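Virkeo Wood Finishes
Open position: Technical Writer, Surface Care and Maintenance Documentation

Location: Purkura office, with up to two days per week remote
Type: Permanent, full time
Reports to: Tyra Dalen, Head of Product Information
Reference: TW-61
Posted: 2024-10-02

About the position

Virkeo makes oils, hard waxes and water-based lacquers for interior wood. Our customers are furniture makers, kitchen fitters, flooring contractors and property managers. Each product ships with a technical data sheet, an application guide and a maintenance guide. The maintenance guides are the oldest part of the set. Many were written by the chemist who formulated the product, and they differ in structure, units and terms.

The person hired will rewrite the maintenance guides to a single standard and keep them current. The work covers 600 documents, counting each product and surface combination separately. A first pass through the horizontal surfaces (tabletops, counters, work surfaces, stair treads) is planned to start in November. Floors and wall paneling follow in the second phase.

This is a writing position. It does not include marketing copy, packaging text or social media. Safety data sheets are handled by the regulatory group under Traian Neagu and are outside the scope of the role, although the writer will need to cross-check them for consistent product names.

Main duties

Rewrite existing maintenance guides using the house template. The template has fixed fields for cleaning interval, permitted agents, re-oiling or recoating interval, spot repair and end-of-life stripping.

Interview formulation chemists and field technicians to settle points where the current documents disagree. The most common disagreements concern drying time between coats, the upper limit for relative humidity, and whether a surface may be buffed by machine.

Maintain the term list. It holds 3,280 entries in English and is the source for all translated versions. Entries are added or withdrawn by change request only.

Write short inspection notes to go with the guides. These tell a property manager how to check a finished surface in place: viewing angle to the light, signs of wear in the film, raised grain, gray staining near metal feet, and open joints between staves.

Prepare figure lists and captions for the illustrated editions. Wooden tabletops in use:

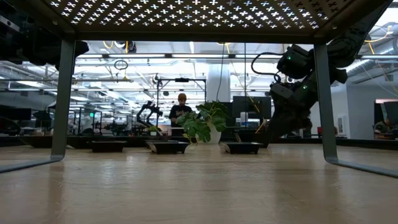
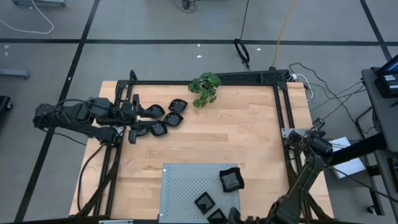
Required qualifications

At least three years of paid work as a technical writer, or an equivalent period in a trade or laboratory position where written procedures were a main output.

Ability to write short, unambiguous instructions in American English. Applicants with another first language are welcome and are assessed on the same writing sample as everyone else.

Working knowledge of a structured authoring tool. We use a topic-based system with conditional text. Training in our particular setup takes about a week and is given on site.

Basic understanding of how wood behaves indoors, including seasonal movement, the difference between edge-glued boards and veneered panels, and the effect of alkaline cleaners on oiled surfaces. This can be shown by training, work history or the interview.

Comfort with tables of values. The writer will be expected to notice when a spreading rate does not agree with the stated film thickness.

Desirable but not required

Experience with a finishing trade.
Reading knowledge of Swedish, Finnish or Czech.
Experience managing translation through an outside agency.
Familiarity with gloss meters and moisture meters.

Working arrangements

The documentation group has 8 members, divided between Purkura and the Mutholm plant. The writer will be based in Purkura and will travel to Mutholm once a month for review meetings. Travel time counts as working time. Overnight stays are rare and are agreed in advance.

Normal hours are 8:30 to 16:30 with a half-hour lunch break. Start time can be moved by up to one hour in either direction. The group does not work evenings or weekends except during the annual catalog release, when overtime is paid at the standard company rate.

The Purkura office is on the second floor of the former Wikström joinery. There is an elevator. Desks are height-adjustable. Visitors to the test room next door are exposed to solvent odor at low levels, and applicants with a known sensitivity should mention this so that a different desk can be assigned.

Pay and benefits

Pay is set according to the company scale for technical staff, grades 4 to 6, depending on experience. The scale is sent to all applicants invited to interview. Benefits include the company pension plan, a transit pass and a yearly training allowance that may be used for courses in writing, wood technology or languages.

The probation period is six months. A written review takes place at the midpoint and at the end.

How to apply

Send the following as a single PDF:

1. A résumé of no more than two pages.
2. One document you wrote without a co-author, with any confidential details removed. A procedure or maintenance instruction is preferred. Academic papers are accepted but tend to be harder to assess.
3. A half-page note on what you would change in that document if you were to revise it now.

A cover letter is not needed. Please do not include a photograph, date of birth or marital status.

Applications go to Abimbola Jibrin in Human Resources, through the application form on the careers page. Quote the reference number in the subject field. Files without it are sorted by hand and may be delayed.

Selection process

Applications are read by two people, independently. Those selected complete a paid writing exercise of three hours, done at home, in which a faulty maintenance guide for an oiled beech counter is to be rewritten. Source notes are supplied. Some of the notes contradict each other, and a list of questions to the chemist forms part of the expected answer.

The interview lasts 90 minutes and is held in Purkura or by video. Tyra Dalen and Bendik Hedlund (field service) conduct it. References are contacted only after the interview and only with the applicant's consent.

All applicants receive a reply, including those who are not selected. The position remains open until filled.

Questions about the duties: Tyra Dalen
Questions about pay, schedule or the form: Abimbola Jibrin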